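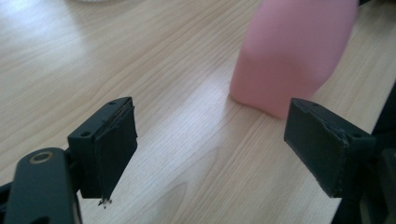 The Giltdale table by Ilon
Item 3806 — 199 dollars, top and brackets included

I've been selling tables out of this shop for eight years, and the Giltdale is the one I keep taking home. It's a light wood top with a soft, pale grain, and the corners are rounded so you won't bruise a hip walking past (ask me how I know!).

Toward the back there's a round cable hole, set right into the wood. Run your lamp cord through it and forget about it.

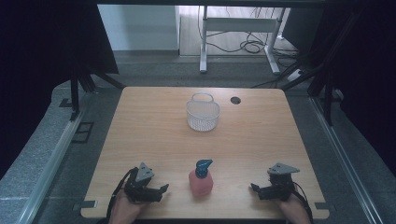
I like a table with little things on it — a small basket for pens and clips, a pump bottle of lotion or soap, a cup for whatever is in my pockets. The pale top goes with pretty much any color, and pink looks especially sweet on it.

For cleaning, use a soft damp cloth and a drop of dish soap. Skip the scouring pads, please. Rings from cold drinks come up fine if you get to them the same day. 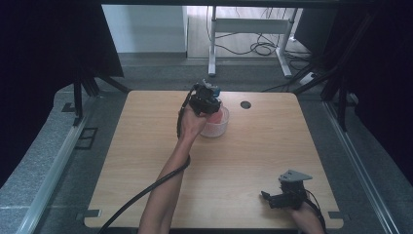 Hiu-tung Kwan wrote to us in April: I bought two and pushed them together for a craft table. The grain doesn't match up, but I've stopped noticing. Wish the cord hole came with a cover.

Fair point, and we do stock one now. It's the Flokby cap, sold separately, and it just presses in.

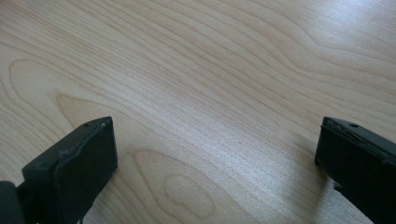

Every top is a little different, so the grain on yours will have its own waves and streaks. If you'd like a calmer one, put a note on your order and I'll dig through the stack for you. Delivery takes over 2 weeks at the moment.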